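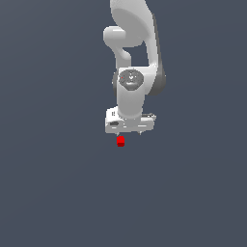 White arm, slate gray background.

The hallway paint, part one of what I'm told will be one

30 August 2023

We have lived in this house in Prundulby long enough to have stopped seeing the hallway. It was beige when we moved in. I assume the previous owners had also stopped seeing it. Then my wife's aunt came to stay in January, stood by the coat hooks with her suitcase still in her hand, and said, "Oh, you haven't decorated yet." We had been here nine years.

So we are having a gray hallway. Dark gray, because I read an article that said small windowless spaces should "lean into the dark," and I am a person who will believe anything about paint if it is said with enough calm. My wife wanted white. The article was not in favor of white.

I went to Virkeck, the paint place out past the tire shop, on the understanding that I would buy a can of gray. I can report that you can't do this. There is a wall of little cards, and the gray ones take up most of it, and they have names like a law firm's dead partners. I stood there until a man in an apron asked if I was all right. I said I wanted gray. He asked if I wanted it warm or cool. I said I wanted it dark. He nodded the way a doctor nods and gave me a fan deck to take home, with a deposit, as if I might flee the state with it.

The fan deck is made by Rendano and has 2174 colors in it. I know because it says so on the front, proudly. I got it down to 60 by removing everything my wife called "a color." The rest I taped to the wall in the hall, in rows, where they stayed for most of the spring. Guests were asked to vote. The mailman voted, through the open door, for one that turned out to be the back of a card.

What I learned in this period:

Gray is blue. Not all of it, but the one you like is. You hold it up in the store and it is as gray as a wet sidewalk, and you get it home and it is a blue you would put in a nursery. The ones that aren't blue are purple. There was one that was green after four in the afternoon.

Sample pots are a racket. I bought 5 of them and painted squares by the stairs, and then had to look at the squares. Two looked the same to me. My wife could tell them apart from the kitchen. She has since told me that she was guessing, but she was right every time, and I don't know what to do with that.

In the end I called Jolanta Zawadzka, who painted our neighbors' place and is the only person I know who owns a ladder she trusts. She came over, looked at the wall of cards for a while, and asked where the light switch was. It was under the cards. She turned on the light. Half the grays I'd been agonizing over went the color of old tea.

"Change the bulb first," she said, and drank a coffee and left. I got a bill for the coffee visit, which I thought was steep until I remembered what I'd spent on sample pots.

I changed the bulb. It took four minutes, counting the time spent looking for the other stool. The beige, I have to tell you, looked pretty good. My wife and I stood there and had a short, frightening conversation about leaving it alone. But there were squares by the stairs by then, and you can't go back from squares.

We went with number 694, which is called Fiadzo. I've looked it up and I can't find out what a Fiadzo is. It might be a place, or somebody's grandmother. It is dark and it is gray and it stays gray until bedtime, and my wife says it has "a bit of brown in its shoes," and I've agreed that it does. The baseboards and the banister will be white, so that she has won as well. I believe she has won slightly more than I have, since people look at banisters.

I am doing the work myself. Jolanta offered, and gave me a price, and it was a fair price, and I said I'd think about it in the voice of a man who has already bought a roller. So far I have done the bit behind the coat hooks. It needs a second coat. The can says to wait four hours between coats and I've waited eleven days, to be on the safe side.

The aunt is coming back for Thanksgiving. She has asked for the room at the back, which you can only reach through the hall. I've taken the cards down, except for one that took some wall with it, and I'm going to get the filler tomorrow if Virkeck is open. I also need to return the fan deck. They have called twice.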